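Ticket: left gripper loses tracking near table edge, Feditz hand-held pair
Opened: October 30, 2024
Status: Open (again)
Component: hand-held grippers / marker cubes / head camera
Priority: Normal, says the form. The form has not had to relabel the episodes.

Summary
We are comparing two sets of finger pads on the Feditz hand-held grippers, the stock gray ones and the softer Clekent ones. The comparison was supposed to take a morning. The left gripper's pose drops out whenever the hand reaches low and forward over the table, and comes back a moment later somewhere it has never been. Right gripper is fine. Right gripper is always fine, and I have started to resent it.

Setup
Two grippers, one marker cube on each
Head camera looking down
Soninus recorder, exposure locked at 2000 (the recorder's own units, don't ask me)
Small round table, mixed items, operator standing
Pads under test: stock on both hands first, Clekent on both hands second

Steps to reproduce
1. Start a session and let both cubes lock.
2. Pick up something floppy with the left hand.
3. Reach toward the near left part of the table.
4. Watch the left pose leave the building.

Expected: pose follows hand.
Observed: pose holds still, then jumps. Worst jump so far was 60 mm, sideways, through the table.

Log

Entry 1. Restarted the recorder. No change. Noted here because the first reply to every ticket is "did you restart the recorder."

Entry 2. Swapped the left and right cubes and updated the IDs in the config. Fault stayed with the left hand. So the cube is innocent and so is its print. Swapped them back, forgot the config, and for one session we had a very convincing recording of somebody with their arms crossed.

Entry 3. Dropped exposure from 2000 to 500. Jumps got much rarer and the picture got much darker. The detector was happy with this and the operators were not. Settled on nothing.

Entry 4. Devadiga support suggested glare off the floor. Plausible, our tile is shiny enough to shave in. Put a dull mat down on the left side and repeated the reach. Fewer false detections, same dropouts. Kept the mat for one more run, then somebody tripped on it, so that was the end of the mat.

Entry 5. Back to stock pads, fabric and hard items on the same table, operator reaching with both hands at once.
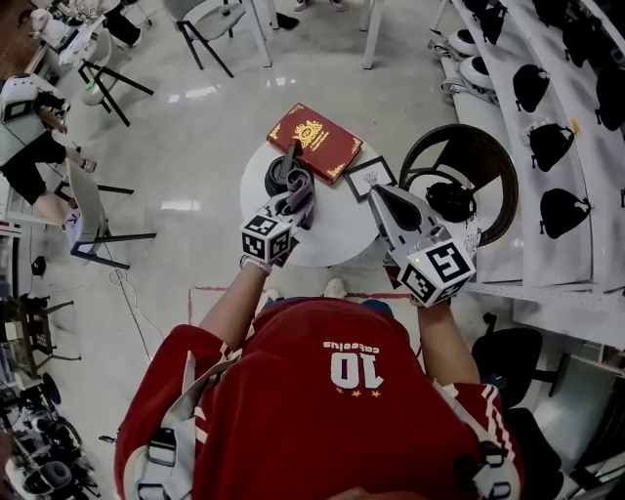

The dropouts line up with wrist angle. Once the left hand tips past a certain point, the camera gets one face of the cube at a steep slant and very little of anything else, and the solver picks whichever of two answers it fancies. Asking operators to keep the wrist flatter cured it for nearly 3000 frames, after which they went back to moving like people.

Entry 6. Turned on the "prefer previous pose" option in the recorder. Jumps gone. Short freezes remain, which I can live with — a frozen hand is easy to filter and a teleporting one is not.

Side note on the pads, seeing as that was the point of all this: Clekent holds thin cloth better and lets go of it worse. Stock pads need a second try on anything folded but release cleanly. I would not pick a winner on this data.

Still to do
Try the angled cube bracket on the left hand only
Rerun the Clekent pads with the pose option on
Ask Devadiga why that option ships turned off
Find out who closed this ticket in February as "user error" and reopen that one too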